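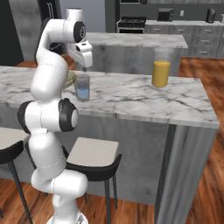

Chapter 8 sets out rules for arms that handle open containers in home kitchens. A container is open when its contents can leave it without a lid or seal being moved. Before the fingers close, the approach must be vertical or within the tilt limit given in Table 8-2. With the gripper pointed down over a glass about half full of blue liquid, as in the simulated kitchen used throughout this chapter, the tilt limit applies from the moment of contact. The orange juice farther along the counter is filled closer to its rim and takes the stricter limit.

Contents | Previous | Next | Index

Reading time: 8 minutes

8.1 Scope

The rules cover single arms working at a fixed counter. Mobile bases are treated in Chapter 9. Test runs follow the Gemance procedure, which calls for 123 trials per container type, first in simulation and then on hardware. 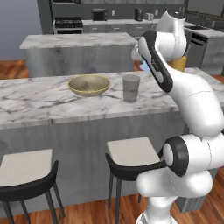
Clearance is measured from the outer surface of the arm, including joint caps, to the nearest object not being handled. Measuring from the gripper alone is a common error. The elbow and lower section may pass close to furniture while the fingers are well clear of everything. A bar stool partly overlapped by the elbow in one view must be checked from a second view before its clearance is recorded. Seats are entered in the layout file as obstacles, at full height.

Comments

Padmavathi Thampi: Does the tilt limit also apply to empty glasses? Table 8-2 has no row for them.

Sunita Zamora: Use the general row. The October printing adds a note.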